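February has been a great month for the Jonness repair and reuse program, and we're glad to share where your grant has gone. The Hevis drop-off point took in 105 pairs of shoes, well past the 80 we had hoped for!

Coats are moving too (we had a real rush after the cold snap), and the Degefa store room is nearly sorted.

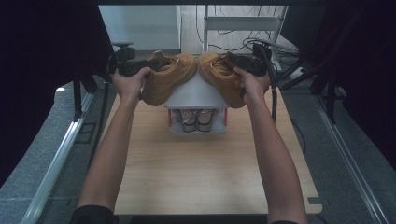
FOOTWEAR

Suede and nubuck still come in more than anything else, so we spent $200 on brushes, laces and waterproofing spray. Two evening repair classes filled up within a day, and Pornum has asked us to run the same ones there in March.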